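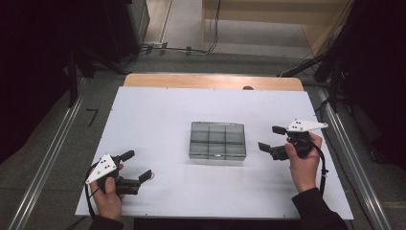
**cadi_p**

Right, after moaning on here since November I've finally got the hand grippers going and I'm never touching the leader arm again. For anyone who missed the first thread, I want the robot to sort small parts into a compartment box, and I'm showing it how by doing the job myself with a gripper in each hand. I got through 13 goes before tea, which with the old remote setup would have been a whole weekend!

Question is, how many do I need? The Zultix notes say 1,000 for anything two-handed and I'd quite like to see my family again.

**brikex_ben**

Depends how much you vary it. If the box sits in the same spot every time you'll get a policy that works beautifully in that spot and nowhere else. Ask me how I know. I'd take 2 hundred varied ones over the full thousand of the same thing.

**elli_s**

I'm going to disagree a bit, sorry Ben. For clear plastic I'd want the big number AND the variety. I ended up at 2,206 on a see-through tray and it still reached for the wall between two cells now and then. Those thin dividers nearly vanish under some lights, and a white surface underneath doesn't help.

**cadi_p**

Oh no. I chose white so the parts would show up :(

**elli_s**

They will! It's the box that suffers. Try a few rounds on something darker and mix them in.

**athanasiadis_fan**

Unpopular opinion but I still prefer remote control for this. When you drive the real arms, everything you record is something the robot can do. With grippers in your hands you twist your wrists into all sorts of positions and the arm just can't follow. Half of mine got thrown out for that.

**brikex_ben**

Half?? Were you doing cartwheels?

I lost a handful at most. Keep your elbows in, go slower than feels natural and check a few on the arm before you record a big batch. Driving the arms is fine for big lumpy things, but for picking up little bits I found it miserable - you can't feel anything and you overshoot all the time.

**athanasiadis_fan**

My arms are short, which probably explains it. I did say unpopular.

**cadi_p**

@athanasiadis_fan no it's a fair point, I hadn't checked reach at all. Ran a few of mine through the Bustitent viewer just now and two of them go right past what the left arm can manage, both when I lean over to the far row. So I'll bring the box nearer and redo those.

Do you all start with the grippers open, by the way? I've been opening both wide and holding still for a moment before each go.

**elli_s**

Yes, same start every time for the fingers, different start for the box. And watch your cables, I snagged one on a tray once and dragged the lot on to the floor mid-recording.

**brikex_ben**

Keep that one in, teaches it humility.

**cadi_p**

Ha. OK, plan is the dark mat tomorrow, box closer in, turned a bit each time. Will post the first run on the arms, good or bad.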